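How I File a Religious Exemption Request Without Losing My Mind

So you need to ask for time off for a fast day, or you want out of a shift that lands on your day of worship, and your boss has handed you a form. I've filled out a pile of these over the years, first for myself and then for half my congregation in Vomirport, and I've gotten pretty good at it (practice!). I'm no lawyer, so take this as one neighbor talking to another.

Start with the date, and start early. I put my request in as soon as the holiday calendar is set, even when the holiday is months off. A July fast gets asked for in spring if I can manage it. Late requests do get approved, but you end up begging.

Next, write down what you can't do and when. Keep it plain. "I don't work from sundown on the eve of the fast until nightfall the next day" is plenty. My first letter ran to more than 3143 words, with footnotes, and the manager at Vutton handed it back and asked me what day I wanted off. These days I stay under 500 words — 600 if there's a travel problem to explain.

You don't have to prove your whole faith on paper. Say the belief is yours and that you hold it sincerely. Some offices ask for a note from clergy. I get one if it's easy, and I attach it as a separate page so the letter still stands up by itself.

Then offer a swap. I always name two or three shifts I'd be happy to take, including the ones everybody hates. I've covered Christmas morning at the Polero warehouse more times than I care to remember, and it buys an awful lot of goodwill come fall!

Send the whole thing by email, even if you also talk it over in person. Ask for an answer within 10 days and put that date in your own calendar. If the day comes and goes, write back on the same thread so all the history stays in one place.
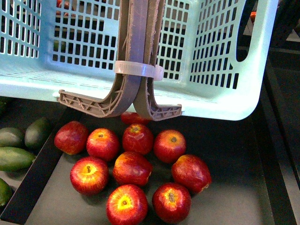
Zhiqiang Jin wrote in to say that the swap offer should go in the very first paragraph, before any talk of belief, as the person reading it is usually staring at a schedule with a hole in it. I tried it on my last request and I like it, so I've moved mine up.

If they say no, ask for the reason in writing and stay polite. Ask too whether a half day or a later start would work. My friends at the Annamalai office got turned down for a full day and came away with the afternoon, and that covered the service they cared about most.

Save a copy of whatever you end up agreeing on. Next year you can change the dates and send it again.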